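Gunther Hollmann has sold seed potatoes in Brutcombe for most of his working life, and he says this spring was the busiest he can remember.

"We had 343 orders in one week," he said. "In a normal year it's 109."

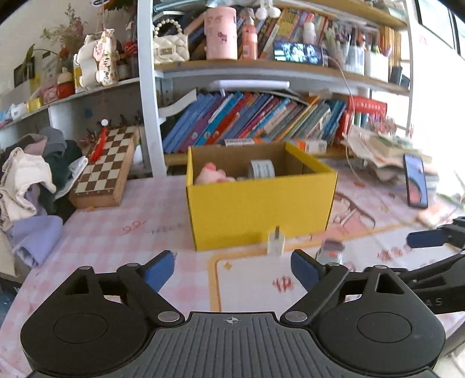
An open cardboard box on a printed tablecloth.

Many of the buyers had never grown anything. Hollmann tells them to start with an early variety and water it well.

"People plant too close together," he said. "Then they ring me in August and ask why they're small."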